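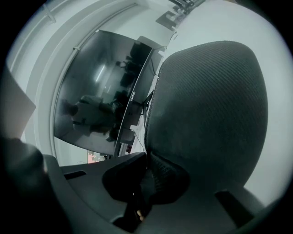 Does lane centering get better with updates, or is what you buy what you get?

Posted by gravelroad_kit, 2022-04-28

Hi all! I picked up a used Eltov hatchback in March with the Lumex driver assist package and I'm loving it so far. On the highway it holds the lane beautifully, even on long curves. On the two-lane road to my parents' place it gives up constantly, usually where the white edge line has worn away, and I get the chime and the wheel goes slack.

The dealer says I can pay $449 for the "extended roads" upgrade. The car has 3,190 miles on it and is on the original software as far as I can tell. Would the upgrade help, or should I wait for a free update? Same cameras either way, I think?

tallpines81

Congrats on the car, these are so much fun on a long drive! Do the free update first. Mine came with old software too, and after the dealer brought it up to date the chime on country roads went from every few minutes to maybe twice on my whole commute. The steering also feels smoother coming out of a curve (I really noticed that one).

To check your version, park, open Settings, then Vehicle, then Driver Assist, and scroll all the way down. If the map date and the software date don't match, ask for both to be updated. Mine took the shop 60 minutes and they didn't charge me.

The paid upgrade mostly adds more mapped roads. It still wants to see paint, so check whether your parents' road is on the coverage list before spending anything. And keep your hands on the wheel out there, it's a helper and you're still the driver!

mak_owner_ohio

I have a Mak so can't say for sure but mine is great on back roads. Clean your windshield by the camera!!

rellero_fan

Seconding the windshield tip. Also, if the glass was ever replaced, ask for the calibration paperwork. My Rellero drifted left for weeks after a new windshield, and one calibration appointment fixed it completely. With a used car I'd want to see that before I paid for any upgrade.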